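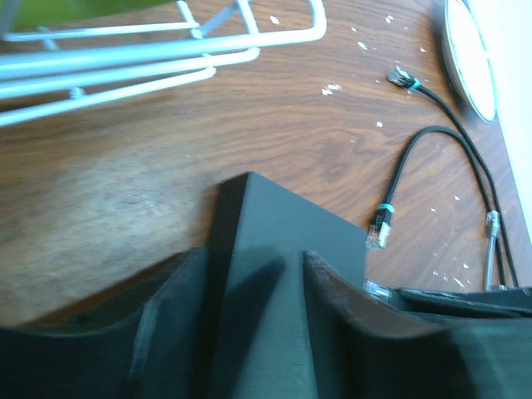 Godelieve Brouwer objected to the first draft of this card on the grounds that it read like a brochure: "You list what the gripper can pick up and leave out what it drops. I bought the kit for patch leads, and the latch tab is the whole problem." The limits section has been moved up as a result, and the table of supported parts has been cut down to what was tested.

# Trukia cable-handling kit: README and data card

Kit revision 4. Card maintained by Thijs Hendriks and Svitlana Mykhailiuk. Last revised in June.

## What this covers

The Trukia kit is a two-finger gripper with a wrist camera mount, a set of printable finger files and a folder of recorded demonstrations. It is sold by Trullgate for bench work with small flexible parts. This card describes the cable subset: network leads with RJ45 connectors, handled on an ordinary tabletop.

It does not cover the arm. Bring your own, with a standard flange and a serial or network interface.

## Known limits

- The kit does not seat a connector in a port without a compliance step. With position control alone, the plug stops at the mouth of the port and the lead buckles behind the boot.
- The latch tab must face away from the fingers. Gripping across the tab depresses it and the plug will not lock.
- Clear plugs are poorly localised by the supplied detector. It relies mostly on the boot. Bare plugs without a boot are often missed.
- A lead under tension springs back when released. Use `release_mode: slow` for anything stiffer than a thin patch lead.
- The central wedge blocks the camera's view of the contact point during the last part of an approach. The policy works from the earlier view plus finger current.
- Glossy white surfaces close to the workspace upset auto exposure. Fix the exposure before recording.

## Contents

```
trukia-cable/
 fingers/ STL and STEP, curved and flat
 mount/ wrist camera bracket
 demos/ recorded episodes
 splits/ train.txt, heldout.txt
 configs/ default.yaml, slow_release.yaml
 tools/ check_episode.py, replay.py
 CHANGES
```

## Demonstrations

| Field | Value |
|---|---|
| Episodes, total | 2383 |
| Episodes, training split | 1962 |
| Sites | Drosberg, Desmet |
| Operators per site | 2 |
| Control | Teleoperation, leader arm |
| Camera | Wrist, colour |
| Depth | Not recorded |

The remaining episodes are held out. The split is by table layout, so a layout that occurs in training does not occur in the held-out list. Please keep it that way if you add your own recordings.

Each episode holds the wrist video, joint positions, gripper opening, finger motor current and a one-line task instruction. Instructions were typed by the operator before the episode and have been corrected for spelling only. They vary in wording: "pick up the black cable" and "grab the black lead by the plug" are treated as separate strings.

Failed attempts are kept and flagged `outcome: fail`. The flag was set by the operator, then checked from the video by Tatsuya Ueda. Where the two disagreed the episode is flagged `outcome: unclear` and the loader skips it by default.

## Table conditions

Tables were not cleared to a standard before recording. Household and office items may share the surface with the leads, and the wood has its own grain, wear and small debris. The detector was trained with these left in. Anyone filtering for clean backgrounds will lose a large share of the set and should expect worse results on real benches.

Lighting was whatever the room had. No lamps were added at either site.

## Installing the fingers

1. Power down the gripper and open the fingers by hand.
2. Remove the retaining screws and slide off the old fingers.
3. Fit the curved pair with the concave faces inwards. The left and right parts are different; check the mark on the root.
4. Tighten the screws until the finger has no play, then stop. The printed thread insert will pull out if forced.
5. Run `gripper_home` before the first close command.

The rims scuff with use. This has no effect on grip until the wear reaches the inner face, at which point small plugs begin to rotate in the grasp. Reprint the pair together.

## Quick start

```
pip install -e .
python tools/check_episode.py demos/ --split heldout
python tools/replay.py --episode first --dry-run
```

`--dry-run` prints the joint targets without sending them. Leave it on until the workspace limits in `default.yaml` match your table height. The shipped value is for the Drosberg bench and will be wrong for yours.

## Configuration notes

`boot_first: true` makes the grasp planner aim for the strain relief and ignore the plug body. Leave it on for booted leads.

`loop_clearance` sets how far above the surface the gripper travels when a lead is looped across its path. Too low and the fingers drag the loop, which moves the connector after it has been localised. Geert Michiels runs the Desmet bench with this raised and reports fewer re-detections, at the cost of a slower cycle.

`max_current` limits the closing force. The default is safe for plugs. It is too low for holding a lead by its jacket.

## Not recommended

Do not use the kit on live power leads, on fibre, or on anything plugged into equipment that matters to you. There is no force sensor at the wrist and a snagged lead will pull its device across the table before the arm faults.

The demonstrations contain no unplugging. A model trained on them will not learn it, and prompting for it produces a grasp followed by an arbitrary lift.

## Support

Trullgate replaces gripper motors and the wrist bracket under the kit warranty. Printed fingers are treated as consumables. Send logs with the firmware version and the finger type; reports without the finger type are returned.

## Changes in revision 4

- Limits section rewritten and moved up.
- `outcome: unclear` added.
- Left finger root thickened after cracks at Desmet.
- Flat fingers no longer fitted by default, still in `fingers/`.
- `replay.py` refuses to start if homing has not been run.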